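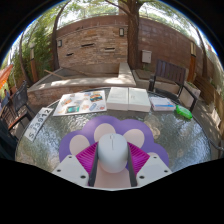 Round glass patio table with a purple flower-shaped mat.

Looking after a glass garden table

We have had a glass table outside for many years, first in a windy place near Tretberg and now in a small town garden, and I have made most of the mistakes one can make with it. These are my notes, in the order I would have liked to read them myself.

Washing the top

Brush off the grit first, dry, with a soft hand brush. People take a wet cloth straight away and rub the sand into the glass, and then they have fine scratches which no product removes. After this, use a bucket of warm water with a small squirt of washing-up liquid. Work from the middle to the edge. Rinse with clean water and wipe with an old cotton tea towel that has been washed so often it leaves no fluff.

For the last marks I use white vinegar and water, half and half, in a spray bottle. Do it in the shade or in the evening. On a hot top the liquid dries before you can wipe it and you get stripes worse than before.

Bird droppings and tree sap

Do not scrape droppings. Lay wet kitchen paper over the place, leave it for 5 minutes, and lift it all together. Sap from a lime tree is more stubborn. A little cooking oil on a cloth softens it, then washing-up liquid takes away the oil. I have read that a razor blade is good for this, but my hand slipped once and I do not recommend it.

The rim and the underside

The dirt that you smell in August is normally in the rim, where the glass lies on its frame. If your glass can be lifted out, do this once in spring with a second person, both wearing gloves with a good grip, and stand it on a folded blanket - never on bare stone. An old toothbrush cleans the channel very well. Our table has small clear pads between glass and metal, and when they become hard and yellow the top starts to rattle. New ones are sold in bags of 100, far too many, but they also stop cupboard doors from banging.

The underside needs washing as well. Spiders like it there. I do it sitting on a cushion on the ground, with the cloth well wrung out so that the water does not run down my sleeve.

Mats and pots

A thick mat under a hot dish is necessary, also if the seller says that the glass is tempered. Lift your mats at night. Moisture stays under them, and with coloured felt or cheap rubber you can find a faint shape on the glass in the morning. Silicone ones are easier, they can go in the dishwasher on the upper rack. If they feel sticky afterwards, rub them with a paste of bicarbonate and water, leave it a while and rinse.

Clay flower pots should stand on little feet or on a saucer. The rough bottom of a pot is like sandpaper when somebody pushes it to make room for the plates.

The parasol hole

If your table has a hole for a parasol, use the plastic ring. Without it the pole knocks against the glass at each gust. Ours got lost in the move and the replacement was the wrong size, so I cut a strip of 64 cm from an old bicycle inner tube and wound it around the pole. It is not pretty but it has held for 5 summers. Close the parasol when you go inside, even for a short time.

Winter

A cover must let air through. The first cover we bought, from Diltimura, was completely tight and the metal legs had rust spots by March. Now I put an upturned bucket in the middle of the table under the cover, so the rain runs off and does not make a lake. Dry the table well before you cover it, and open one side on a mild day in January.

Small rust spots can be rubbed with fine steel wool and painted with metal paint the same afternoon. Put masking tape along the glass before you start. If some paint lands there all the same, wipe it at once with the thinner named on the tin.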